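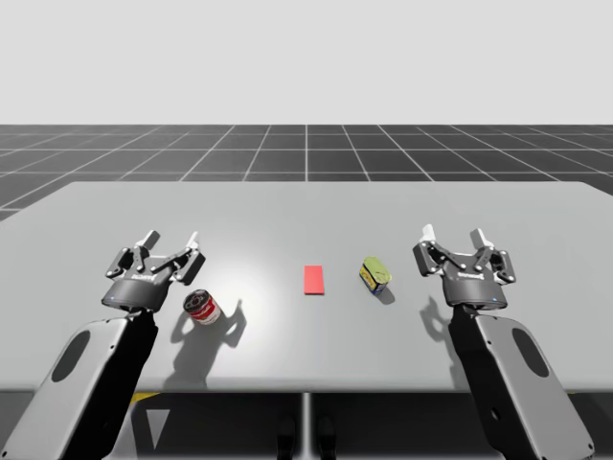 Simulated view: two arms, three small objects on the table.

**Tuesday, late**

Second drafting session on the Daltora statement, from 4 p.m. until the building closed. We began on version six and finished on version nine, with paragraph 3 still in square brackets.

The facts are not in dispute. The regional government at Daltora wants to hand the water service to Cloleo on a 35-year concession. The Inder branch and two of the unions there have been collecting signatures for a consultative vote. The assembly has now agreed to hold one, on a question it wrote itself. The question asks whether voters support "the modernisation of the water service under the terms of the framework agreement". The word concession does not appear in it and the length of the term is in annex 4.

So we have three positions to reconcile. The first is to call for a No. The second, from the Inder comrades, is to call for a No and also to reject the wording, which they want referred to the electoral court before polling day. The third is to abstain, on the grounds that a consultative vote binds the assembly to nothing and a defeat would be used against us for years. I think the third position is wrong, but the argument about it being non-binding is correct and the text has to deal with it. Version six simply left it out.

Ottavio Bortolotti proposed this for paragraph 3: "A No vote will not by itself cancel the agreement. It will remove the assembly's claim to speak for the region when it signs." I wanted "would" for "will" in both places. We spent most of an hour on that. The case for "will" is that a call to vote should not be in the conditional. The case for "would" is that we don't know the turnout, and the assembly has ignored one consultative result already, the one on the bus depots. Left in brackets, both forms.

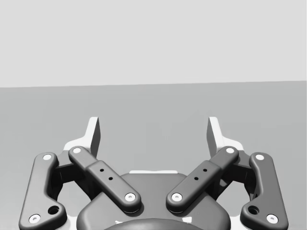 Paragraph 4 is settled. It sets out the tariff clause, which I have now read twice in the original and once in the Pirzada translation. The translation has "adjusted" where the original has "indexed", and the difference matters. Under indexation the tariff follows the formula in annex 2 with no vote of any kind. An adjustment would at least need a decision by somebody who could be asked about it. I have marked the line and sent a correction. Until it comes back we quote the original with our own rendering underneath.

Paragraph 5, demands, in the order agreed:

1. Withdrawal of the framework agreement.
2. Publication of all annexes, including the loan schedule.
3. No disconnections for arrears.
4. The 28 maintenance staff on short contracts to be made permanent.
5. An elected board for the service, with seats for workers and users.

There was an objection to item 4 coming after item 3, as the unions will read the list as a ranking. We could drop the numbers and use plain paragraphs. I am against this. The leaflet is set from the list and whoever sets it will put numbers back in.

Signatures. The Inder sheets stand at 300, short of what they had hoped for but enough for the petition to be received. Rule 7 says each sheet needs the collector's full name and address, and a number of sheets from the market stall have only initials. They are going back to the collectors. I suggested a covering declaration and was told the registrar refused one last time. I have no record of that and have asked for the letter.

Solidarity section, paragraph 6. Short, as it should be. Earlier versions promised "all forms of support", and I asked what forms. The answer was a speaker, a collection, and translation of the leaflet into two more languages. The paragraph now says that. It is less stirring, and the section at Daltora can hold us to it.

Length is a problem. The bulletin will take one page and version nine runs over by a third of a column. Candidates for cutting: the history of the service in paragraph 2, which readers at Daltora know and readers elsewhere don't; and the second sentence of the introduction, which says the news of the vote is welcome and then says why at length. I would cut the second and keep the first. Ottavio would do the opposite. He thinks an opening without a welcome reads as grudging, and to be fair the draft of mine he was looking at did.

Print run for the leaflet is 100 as a first batch, for the meeting only. More can be done once paragraph 3 is out of brackets.

To do before the next session:

- clean copy of version nine, brackets kept, changes since version six listed at the end
- chase Pirzada about "indexed"
- check whether the electoral court takes objections from a branch or only from a named voter - if the latter, Inder needs to find one this week
- ask for the registrar's letter again
- confirm that annex 2 on the assembly's site is the same as the one we have; ours has no page 11

Posted the minutes of the last session at ten past nine. Two corrections already, both to the attendance.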